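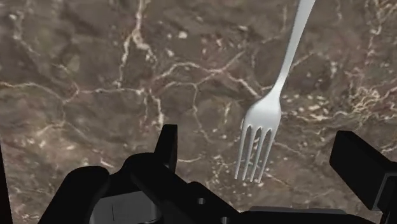 PRE-RUN SCENE CHECK / SIM KITCHEN

Obi policy eval, Clekville lab, 30 October 2025. Checked before the randomized texture batch.

Wrist view renders: OK. Both fingers in view, fork tines readable against the marble.
Fork shadow on stone: FAIL. Can't make one out. Check light settings before next batch.
Counter texture: OK but busy. White speckles right by the fork head, pale on pale. Keep, we want the hard ones.
Episodes loaded: 75. Held out 15, so 60 for training.
Success script: OK after restart. Fork task 44 of 60, bowl task 51 of 60. Same seeds for both, dont compare with the old Nallus numbers, diffrent counter.
Bowl clearance over counter: OK in side view.
Collision mesh, bowl rim: RECHECK. Contact flag flickers.
Wall picture, blue cloth: leave in. Distractors for the Celside split. 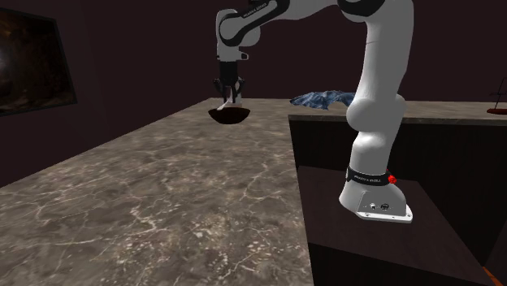 Side view, bowl held above the marble counter.

Open items: shadow, rim mesh. Rerun both tasks after the fix, full table due December.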